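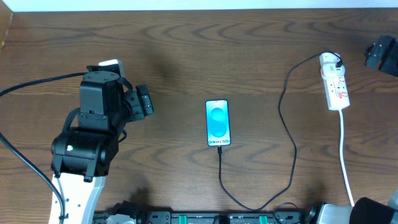
Where is the best place to charge a phone at home?

Somewhere flat and hard that you walk past a lot, with the plug within easy reach and enough cable that the phone can lie in the middle of the table without being tugged.

I've had three emails on this since I mentioned my charging woes in the last post, so clearly it's a bigger topic than I thought, and I am very happy to go on at length. Make a cuppa.

For years I charged my phone on the floor next to the bed. I know! It got stepped on, it got kicked under the bed, and once I vacuumed up the end of the cord and had to turn the machine off and pull it back out like spaghetti. Then came the kitchen bench, where everything was near the sink and I was forever wiping crumbs out of the charging port with the corner of a tea towel (don't do this). What I wanted was a proper spot, and I didn't have one until the wavy table came into my life.

The wavy table came from the Brunner shed sale in Tisterham. If you've never been, it's a long tin shed full of other people's furniture and you need to get there early and bring a blanket for the back of the car. I'd gone for a bookshelf. I came home with a table that has the most over-the-top grain I've ever seen, big dark ripples all through the brown, like sand after the tide's gone out. It was $70 and I didn't haggle. The man helping me load it said it had been in there since winter with boxes on top, so I suppose people simply hadn't seen it.

It's 121 cm long, which I only know from having to work out whether it would go against the wall between the door and the heater. It does, with a bit left over at each end. I gave it a going over with Flimon polish, the one in the yellow tin that smells like oranges, then left it for 48 hours before I let myself put anything on it. The tin says overnight, but the weather was damp and I'm a coward.

So now to the cords, and here is what I learnt.

A power board on top of the table is so much better than one underneath. I resisted this for ages on grounds of looks. Under the table is where they're meant to live, right? But mine spent its life down there collecting fluff, and every time I needed to switch something off I was on my hands and knees with my cheek against the skirting. Now the white one sits up on the right, lying on a bit of an angle, with its little red switches where I can see them. Its own lead goes straight down and out of the way. I thought I'd hate looking at it and I've stopped noticing it altogether.

A long cord beats a short one, as long as you accept that it's going to wander. Mine is black and it goes for a proper stroll up the right-hand side before it gets to the plug. I did try those stick-on clips from Flokby, the ones that hold the cord along the edge, and they worked fine until I wanted to sit down and use the phone while it was charging, at which point I had to unclip the lot. They're in the drawer now. If your phone stays put all night and you never touch it, you might love them.

Face up, by the way. I was a face-down person until I got the S25+, thinking it protected the screen, but on a hard table any bit of grit is going to be between the glass and the wood. Face up, on a surface I've just run a cloth over, and I can see when it lights up from across the room.

Heidrun Camenzind from my Thursday-walks-that-are-never-on-the-same-day group reckons I should have a basket or a tray for the phone so it has "a home". I did consider it. But a tray is an invitation, isn't it? First the phone, then the keys, then a receipt, a button, a dead battery, and before you know it you're digging for the phone again.

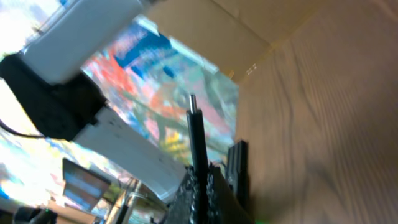

The other thing I'd been putting off was working out how the rest of the table should be used, given that it isn't only for charging. I like the phone to have the middle and everything else to stay well back from it, with some of that gorgeous grain left showing. I've been fairly strict. Every evening I take 10 minutes to put away whatever has drifted in during the day, run the cloth along the wood in the direction of the ripples, and check the plug is pushed in properly. That last one comes from a sad morning when I woke up to a phone on four percent and a plug that was only leaning in its socket.

A few small bits, as they came up in your emails as well.

Dust the power board with a dry cloth, and switch it off at the wall first. I use an old clean paintbrush for the grooves and it's oddly satisfying.

If the cord gets kinked near the phone end, replace it. I nursed one along with tape for months and it would only charge if I held it at a certain angle, which is no way to live.

Pale timber shows everything and dark timber shows dust. The wavy brown shows nothing at all! I've lost a toothpick on it. If you're choosing a table for a busy spot, go for the busiest grain you can stand.

And for whoever asked about cord colour: I'd match it to the table if I could, but I've never seen a brown one that wasn't for a lamp. Black disappears into the darker ripples nicely enough at night, and in daylight I can find it straight away, so I'm content.

Next job is the drawer where all the old chargers have gone to retire. I opened it yesterday and shut it again. I think there's one in there for a camera I gave away before I moved to Tisterham, and I'd like to get it cleared out before the end of October if the weather stays bad enough to keep me indoors.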